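Speaker notes: Collecting demonstrations for tabletop manipulation
Gratdale workshop, session 6, 16 December 2021
Speaker: Ilari Miettinen

Slide 1. Title. Wait for the side doors to close. State the topic in one sentence: how we gather examples for the Sampaio policy, and what we would change. No results until slide 5.

Slide 2. Task setup. Leave both pictures up during the next two minutes.
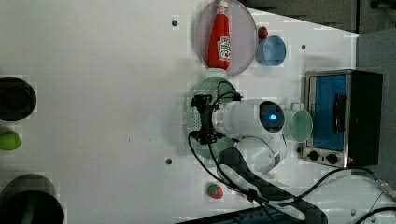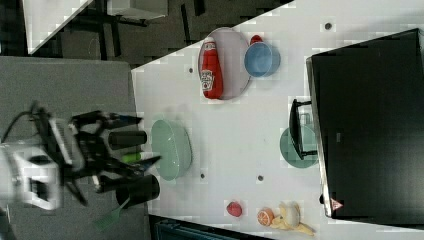 Start with the unit of collection. One episode is one instruction, one operator, one attempt, from the first commanded motion to the release of the object. We keep the joint positions, the gripper command, the camera streams and the instruction text. The object set is kitchen items because the instructions we care about are kitchen instructions. Point to the ketchup bottle lying on the plate, which is in both pictures. An instruction such as "take the ketchup off the plate" names two objects and a relation, and the policy has to get all three from the text. If the bottle is on a plate in every episode, the relation carries no information and the model drops it. So a share of the episodes must have the bottle elsewhere with the same plate still on the table. Say this slowly. It is the main point of the talk and it comes back on slide 4.

Slide 3. Amount of data. The current release has 1176 episodes. Of these, 639 come from the Prerkville site and the rest from Gratdale. Both sites use the same instruction list and the same episode format. Do not read the table aloud. Mention only that failed attempts are kept and labeled, and that they are not used in the first training stage. Someone will ask what counts as a failure. Answer: the object is not where the instruction says it should be when the gripper opens. A slow or clumsy episode that ends correctly is a success.

Slide 4. Layout variation. In the first round, operators arranged the table as they liked. People put things back where they found them. The result was long runs of episodes with nearly the same layout, and a policy that reached for a place on the table before it had any use for the camera. We checked this by removing the named object at test time. The arm went to the usual spot anyway.

From March on, layouts were drawn by a script, Bestik. It prints a sheet with the object list and a coarse grid position for each item. The operator sets the table from the sheet, records 5 episodes and draws a new sheet. Bestik does three checks:
It rejects a layout if the target is in the same cell as in the last sheet.
It puts at least one object of similar color or shape near the target.
It leaves a clear cell for the release.

The second check matters more than we expected. Red items are a good case. A strawberry and a ketchup bottle share a color and almost nothing else, and early policies confused them when the instruction was short. Putting both on the table in most layouts removed most of the confusion without any change to the model.

Slide 5. Results. Two bars, free layout and drawn layout, same number of episodes in each. Give the direction of the difference and let people read the values. The held-out layouts were set by a person who had not recorded any training data. Be careful here: the test covers new positions of known objects. It does not cover new objects. Say so before the questions do.

Slide 6. Costs. Drawn layouts slow collection down. Most of the added time is table setup, and the arm sits idle while it happens. We tried having a second person prepare the next layout on a tray and slide it over. Items rolled. We stopped.

Instruction text is the other cost. Operators shorten their wording over a shift. We now show the full sentence on the operator screen and store that sentence, so the label no longer depends on what was typed.

Slide 7. Open items. Clutter level is still set by hand. Partly hidden targets are rare in the set and should be sampled on purpose. Camera placement differs a little between sites and we have not measured the effect.

If short on time, skip slide 6 and go straight to open items. Backup slides: episode format, full instruction list, gripper calibration procedure.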